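Wandeline Study Psalter, Large Print Edition

Edited by Matvii Hnatiuk, with notes by Facundo Bustos
Publisher: Cuklow
657 pages, sewn binding, two ribbon markers

All 150 psalms are here in a clear, modern translation, set in 14-point type with plenty of room between the lines. What makes this one such a pleasure is the notes! Bustos spent years teaching the psalms to adult evening groups, and he writes the way a good teacher talks — he'll stop on a single Hebrew word for half a page if he thinks it's worth your time (it usually is), then move through a long psalm in a few quick strokes.

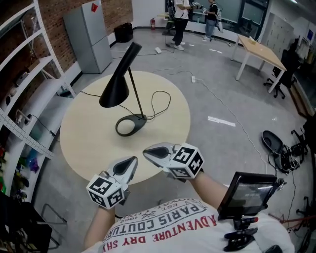 Black desk lamp on a round table

The notes draw on Jewish and Christian readings side by side, and Hnatiuk has kept them at the foot of the page, so there's no flipping to the back. Psalm 119 gets its own 30-page section, with each of the Hebrew letter headings explained. At the end you'll find 75 short prayers and a plan for reading the whole book in a month, mornings and evenings.

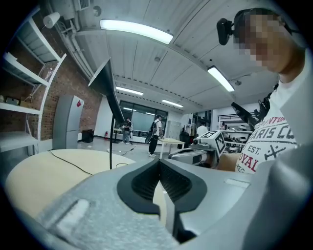 Pale wood tabletop and printed white T-shirt

New in this edition: a fuller index of first lines, a corrected map, and a new essay by Hnatiuk on how the psalms were sung in village churches near Stasiv. I've read that essay twice now and I'm still finding things in it — the part on call and response is wonderful.

The paper is cream and a little heavier than in the first edition, so pencil notes don't show through. It's a thick book, though, and it does better on a desk than in a coat pocket. If you need something to carry, the Garkberg pocket psalter has the same translation without the notes.

Cover: dark blue cloth or burgundy cloth
Language: English, with Hebrew words spelled out in English letters
Next printing: June (burgundy only)
Also available: leader's guide, sold separately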